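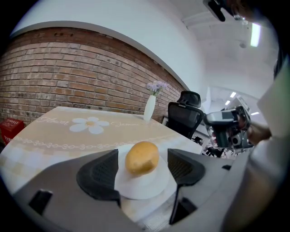 Biltitix -- Tabletop Handling Data, Interim Report to Gastenby
Reporting date: October 4, 2025
Work package 2, collection of human demonstrations

1. Status

Collection under work package 2 is open at the Judasstead site and runs to the protocol agreed at kickoff. As of the reporting date, 162 demonstrations have been accepted into the training set. A further 19 were recorded and rejected at review. Work package 1 (hardware and calibration) is closed, apart from one item carried over and listed in section 4.

The task family covered in this period is single-object pick and place with one plate and one object on a cloth-covered table. Objects are small, rounded and smooth, of the kind found in a kitchen. The family was moved ahead of the stacking tasks because the Vlček baseline policy performed worst on it in the spring evaluation, mainly through early finger closure and contact with the plate rim.

2. Method

Demonstrations are given by a person holding two hand-held grippers. No robot arm is used for collection. Each gripper carries its own wide-angle camera, and a head-level camera gives the view of the workspace from above. Gripper pose is recovered from the image streams and checked against the marker cubes. Finger opening is logged with every image.

An episode begins with both grippers clear of the plate and ends when the object has been released and the fingers are open again. Operators are asked to work at their normal speed and to leave hesitations in. A missed grasp followed by a second attempt is kept and labeled as a recovery. Recoveries were excluded from the previous data set, and the baseline shows no useful behavior after a first miss.

Rooms are not cleared before a session. Vases, printed tablecloths, office furniture and people in the background stay where they are. The policy is meant to run in ordinary rooms, and the plain-background set from last year transferred poorly. Faces are pixelated before any gripper footage leaves the site.

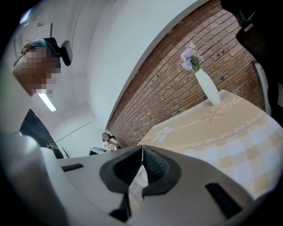 Gastenby's technical reviewer asked, in comments on the draft of this report, whether patterned cloths would lead the model to use the print as a position cue, and whether the split between training and test data takes account of it. The split is now made by cloth and table together, so that no cloth seen in training appears in the test set. The baseline will be retrained on the new split before any comparison is reported. This adds no cost but moves the first result table to December.

3. Data quality

Of the 19 rejected episodes, 14 failed on pose tracking. In most of these the gripper was tilted steeply near the end of the approach and the camera had mainly ceiling and wall in view. The remaining five were operator errors: late start of recording in three, object set down off the plate in two.

Tracking on smooth white ceilings is weaker than expected. Exposed brick gives good features and has held up well -- one reason the current room was kept for a second block of sessions.
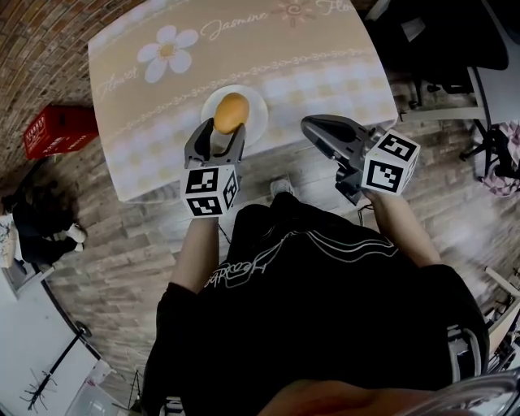
Two-handed episodes are recorded even where one gripper does all the work. The idle hand is labeled as such, and its trajectory is retained. Removing it would leave the policy with no examples of where to hold a free gripper while the other one is lifting, and the handover tasks planned for the next period depend on this.

4. Open items

Time offset between head and gripper streams. Carried over from work package 1. Currently corrected by hand for each session. An automatic correction is written but not yet tested on long recordings.

Labeling. 12 accepted episodes still lack recovery labels.

Object variety. The present set is too narrow in size. Larger and softer objects are on order.

5. Next period

Complete labeling, freeze the single-object set, begin handover tasks, and deliver the retrained baseline with results by cloth and by object. No change to the budget is requested.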